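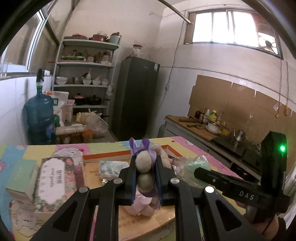 Plush toy held between the finger pads, kitchen table session.

Herwood Kitchen Tables, data card

What it is

Herwood is a set of demonstrations recorded with hand-held grippers in ordinary home kitchens. A person holds the tool, picks something up, puts it somewhere else and goes on to the next thing. There are 1517 episodes in this release, each with video from the gripper camera, finger opening and an estimated hand path.

Why kitchens

Our earlier set, Clindus, was recorded on a clean white bench. Policies trained on it became very good at clean white benches. Herwood has patterned tablecloths, shiny wrappers, plastic bags and daylight from windows, all of which the model is welcome to find annoying.

How it was collected

Collectors were asked to work with whatever was already on the table. Tidying up first was forbidden, a rule that met with no resistance at all. Each session runs for 40 minutes at most, after which wrists complain and the grasps get sloppy. Paavo Suominen wrote the instruction sheet; Ulises Ledesma checked the recordings and wrote the rude comments in the notes column, which we have left in.

Labels

Every episode has one short text instruction ("put the toy in the tray") and a pass or fail mark. Failed episodes are kept in a separate folder. Please don't merge the two and then write to us on a Friday.

Known problems

- Soft toys are over-represented. They are forgiving to squeeze and collectors like them.
- Finger opening is a poor guide to grip on plush and bagged items - the pads close a long way before anything pushes back.
- Clear plastic confuses the path estimate. Episodes with visible jumps are flagged "drift".
- Left-handed collectors: 2. We would like more.

Not suitable for

Force estimation, food safety, or anything with a cleaver in it.

Changes

August: fixed swapped timestamps in the Garrido sessions, replaced the Esorance loader with one that closes its files.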